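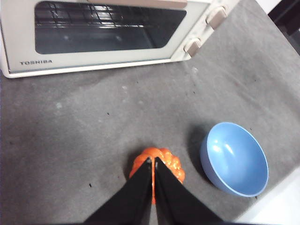 *The knobbly orange one in the gripper, blue bowl next to it, Toshiba oven behind.*

# About Astosano

Shared workshop in Tavcombe. We build robot arms and try to get them to do kitchen jobs. Been meaning to write this page properly for ages, so, quick version, 4 February 2023.

Started by Nafula Obura (electronics, most of the wiring, all of the labelling) and Mutua Okoth (code, 3D printing, biscuits). Nafula had half an arm in her spare room and needed somewhere to drill. Mutua had the keys to a unit with decent light and a terrible door. There are 24 of us paying in now. Some come every week, some turn up twice a year with a bag of motors and stay till midnight. Both fine.

## What we make

One main arm, called Satti. Third version. The first one shook, the second one was far too heavy to lift on to the bench without help. Satti has a two-finger gripper, black fingers, and a small camera down at the wrist so it looks straight along the fingers at whatever it's going for. Total spent on parts so far £2,975, and yes that includes the gearbox we cooked in October.

Mernitz is the software side. You drive the arm by hand, it records what you did, then it has a go by itself. Log stands at 3,263 tries. Plenty of those are rubbish and we keep them anyway, Mutua reckons the bad ones are useful and he's probaly right.

The jobs are small. Pick a thing up, put it in a bowl. Open a door, shut a door. Turn a knob (still our worst). Small kitchen stuff is good for this, handles and lids and round things that roll off. 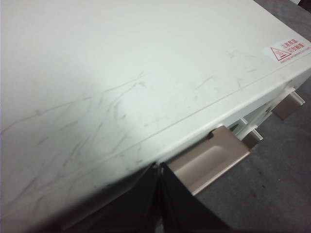 White plastic is a pain, by the way. Glare under the bench lights, edges vanish, and the arm decides there's more room than there is. We've moved the lamps, tried a sheet of tracing paper over them, moved them back. Getting close up to a rounded edge without leaning on it is what Nafula has been working on this winter. Slower approach for the last bit, softer touch, stop early. Notes are in the blue folder by the kettle if you want the numbers.

Scuffs we don't mind. Things get knocked here.

## How it works if you join

No experience needed, we'll find you something to solder. You get:

- a shelf (small)
- use of the printers, just pay for your plastic
- time on Satti once you've done the safety half hour
- a say in what we build next

Safety half hour means the stop button, where it is, hitting it, hitting it again. Hair tied back, no dangly sleeves. Nobody drives the arm alone in the building, that one isn't up for discussion.

Under 16s welcome with an adult.

## Things we're after

Old kitchen appliances, working or not. Plastic fruit and veg, any size, the lumpier the better. Bench clamps. Somebody who understands bearings. Someone who'd enjoy sorting out the door.

We also need £446 for a second set of finger motors so we can stop swapping them over everytime one gets hot. There's a jar.

Come and have a look before you sign up for anything. Ring the bell twice, the first ring doesn't always work.

Nafula & Mutua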